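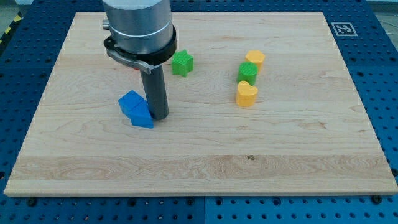 I got to Séverine Pruvost's shop in Skurcombe a little after nine in the morning and she already had sawdust in her eyebrows. She quit an insurance job three years ago to sell hardwood to hobbyists, and I'd been wanting to ask her about it ever since I bought my first (terrible, warped, totally my fault) piece of walnut from her.

So does she miss the office? "I miss the chairs," she said. "My back is a mess. But I used to dread the phone, and now when it rings it's some guy who wants to talk about ash for forty-five minutes, and I let him!"

She buys mostly from Gaillard, a small family mill up the valley, and she drives the truck herself. That first winter she sold 400 boards and thought she was rich. Then the heating bill came. "I sat in the truck and cried, and then I went back in and raised my prices."

I asked what beginners get wrong and she didn't even pause. "They pick the board with no knots, no color, nothing going on, and then they bring it straight into a hot house and cut it that same night. Let it sit a couple of weeks! Put it under the bed, I don't care."

Her own taste runs to maple, which surprised me, I had her down as a cherry person. "Everybody says maple is boring. Go plane some and come back and tell me it's boring."

We got onto money again over coffee (she makes it way too strong, I had two). The delivery side is finally paying, and she has almost 3,000 people on her mailing list, a lot of them in Losov, where she's thinking of renting a second place. Her sister thinks she's nuts. "She thought that the first time too," Séverine said, and went off to help a man find some oak.

214 shares | 17 comments

Related
Sharpening a hand plane at the kitchen table
A weekend at the Bredudov timber market
Which oil for a cutting board?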